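Treatment Room Checklist – Plallton Beauty Rooms, Desterham
Room: back treatment room
Date: 5 Mar 2025
Checked by: Angelica Lumbao
Read over by: Manju Maurya

Thank you all for leaving me a clear hour to get around properly, it makes such a difference. My comments run on a bit, as usual, so please read down to the end before you sign the sheet by the kettle.

1. Door and walkway – OK
Opens fully, nothing stored behind it. The mat we had trouble with in November has been replaced.

2. Treatment bed – OK, with comment
Locks firmly at both heights. The pink cover fits nicely, but please check the piped edge whenever you change it, as that's where the old ones started to come apart. Clothes left on the corner of the bed should go on the hook, clients' or ours.

3. Towel rail at head of bed – OK
No wobble. One towel at a time, please, and a fresh one for each client.

4. Curved stand – OK
Base is steady. Keep the thin tube close to the pole so that no one catches a sleeve on it.

5. Product trolley – ACTION
I know how handy it is to have everything within reach, and I'm as guilty as anybody, but the top shelf is too full for glass. Bottles we don't use daily can go in the cupboard.
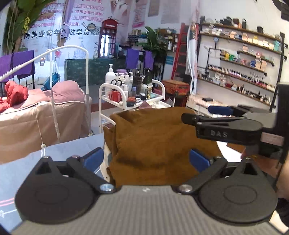

Item 5: trolley beside the bed, top shelf to be thinned out.

Scissors need to live in their pouch, blades down, and mugs belong in the kitchen – yes, the red one too! I would also like every jar and tube labeled with the date it was opened. Lower shelf is for folded items and the small tray only.

6. Green cabinet – OK
Doors close. Please leave enough space in front to open them without moving the trolley twice.

7. Electrical – OK
Sockets and leads looked over, no damage. Oosthuizen are booked for the full test.

8. Fire extinguisher, hallway – OK
Pin and seal in place, gauge in the green.

Actions open: 2 (trolley shelf, opening dates on jars). Manju will look in once both are done and initial here: ______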